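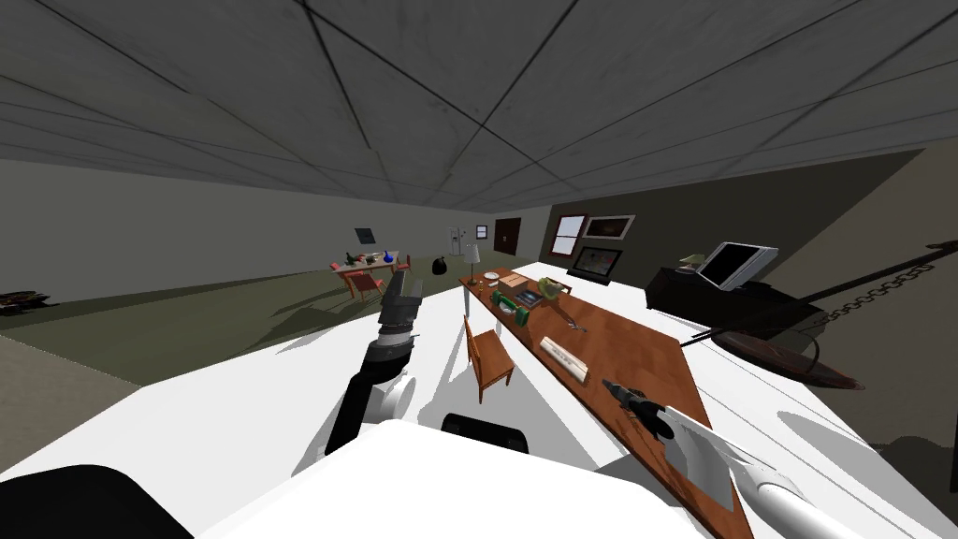 The Long Table Deserves Another Chance

Our town library is replacing its furniture, and the plan on display by the front desk gets rid of every long table on the main floor. In their place we are promised single desks with dividers, a row of padded booths and two soundproof pods. I think this is a mistake, and I would like the library to keep at least half of the tables it has.

The case for single desks is easy to understand. People want quiet and a place to plug in. Seema Tomar, who drew up the plan, told the September meeting that most visitors come alone and choose the seat farthest from anyone else. I don't doubt it. I do the same thing on a train.

But choosing a far seat at a shared table is different from sitting in a box. At a table you can spread out a newspaper or a map. You can move your things over when somebody needs room. A parent can sit next to one child and across from another. None of that works at a desk built for one laptop.

I have used the Solheim branch for 10 years, mostly on Tuesday afternoons. The tables there get used for tax forms, knitting, homework, chess and seed catalogs. One man repairs watches. I learned how to read a property survey because the woman across from me, Éabha Mac Giolla, saw me holding mine upside down. We had never spoken before. I later got my fence moved without paying a lawyer.

The plan also treats seats as the only thing worth measuring. It says the new layout adds seven. That count gives a booth the same value as a chair at a table, though a booth holds one person with a bag on the other side for most of the day. Anyone who has been to the Erken branch since it was redone has seen this. The booths fill up by 10 in the morning and people with books in their arms stand waiting by the window.

Cost matters too. A solid table can be sanded and refinished, and ours have been, more than once. The pods come with fans, lights and door seals, and all of those parts wear out. The plan has no line for repairs.

Noise is a fair complaint. The back room could be kept silent and fitted with the new desks, and one pod would cover phone calls. The main floor has never been silent and doesn't need to be.

Comments are open for 30 days. The forms are in a tray next to the returns slot, and you can fill one out at a table while they are still there.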